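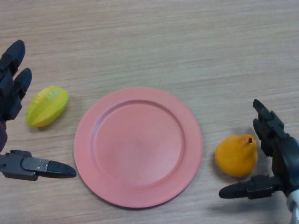 What do you give a lighthouse for its birthday? Vasanthi Amin had been turning this over since breakfast, and by the time the ferry bumped against the jetty at Somska she had her answer: you give it a song, and you make the whole island sing it.

She came down the gangway with her accordion on her back and a folder of sheet music under her coat, and the wind took her hat before she had gone ten steps. She laughed out loud. What a wind! It smelled of salt and diesel and somebody's frying onions, and it shoved her up the hill toward the schoolhouse as if it had been told to expect her.

Sharada Lobo was waiting on the steps with a ring of keys.

"You're the composer," Sharada said.

"I am! And you're the choir."

"I'm the part of it that reads music. The rest are inside, eating."

The rest were fishermen, mostly, and their mothers, and a row of children who had been promised they could shout in the last verse. They looked at Vasanthi the way people look at a dentist. She didn't mind a bit. She handed out the pages, strapped on the accordion and played them the tune straight through, all 94 bars, stamping her foot so hard on the low notes that the chalk jumped in its tray.

When she stopped, an old man at the back raised his hand.

"Which light is it about?" he asked.

"The Kushnir light. Your light."

"Only it goes slow, your song. And the light goes quick."

Vasanthi opened her mouth and closed it again. She had written the piece in a rented room on the mainland, with a postcard of the lighthouse propped on the windowsill, and it had never crossed her mind to ask how fast it flashed.

"Show me," she said.

## The climb

They went up after dark, Vasanthi and Sharada and the old man, with one flashlight among the three of them. The stairs wound round and round inside the tower, and the wall was cold wherever she put her hand on it. Somewhere past the second landing Sharada began to hum the tune, and the tower took hold of it and sent it back down to them from above, rounder and deeper – like a second choir up there, already rehearsing.

"Oh, listen to that," said Vasanthi. "Do it again!"

Sharada did it again. The old man joined in underneath, a beat early, and stayed a beat early all the way to the top.

Up in the lamp room she forgot about music altogether. The lens was taller than she was, ring upon ring of glass, and the beam swung out over the water and lit up the rain, and then the rocks, and then a small boat going home to Ostia with its engine muttering. Out and round, out and round. She had thought of a lighthouse as a patient sort of thing, standing about being noble. This one was in a hurry. It had ships to talk to!

She began tapping her fingers on the rail. Sharada watched her for a while and then started tapping too.

"It's a dance," Vasanthi said. "I wrote you a hymn, and it's a dance."

"Can you change it by Saturday?"

"I can change it by morning."

She sat up in Sharada's kitchen with a pencil and a pot of tea, crossing out and scribbling over, humming with her mouth shut so as not to wake the house. The slow opening went first. Then the middle, which she'd been rather proud of. She kept the last verse, with the shouting, and put another just like it at the front – if the children were going to shout anyway, they might as well begin. 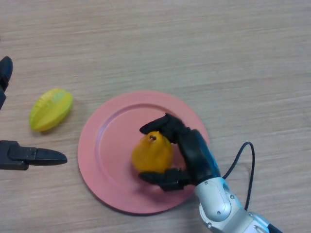
## Saturday

The mail boat from Stullwood came in early, loaded to the rails with cousins. They filled the grass below the tower and spilled down over the path, stamping their feet against the cold, and the children stood in front in their good coats, absolutely bursting.

Vasanthi waited for dusk. She waited until the lamp came on over their heads and the first long arm of light went out across the bay, and she counted it round once, twice, three times, with her hand in the air.

Then she brought it down, and the whole hillside sang.

They were loud and ragged and a little sharp, and they were exactly in time. The beam went over and they came in under it, over and under, and the fishermen swung their mothers around by the elbows, and the old man at the back was still a beat early. Out on the water a boat sounded its horn, right in the middle of the second verse, in very nearly the right key.

"Leave that in!" Vasanthi yelled over the accordion, and Sharada, who was conducting the left-hand side with a wooden spoon, yelled back that they would need to find out whose boat it was.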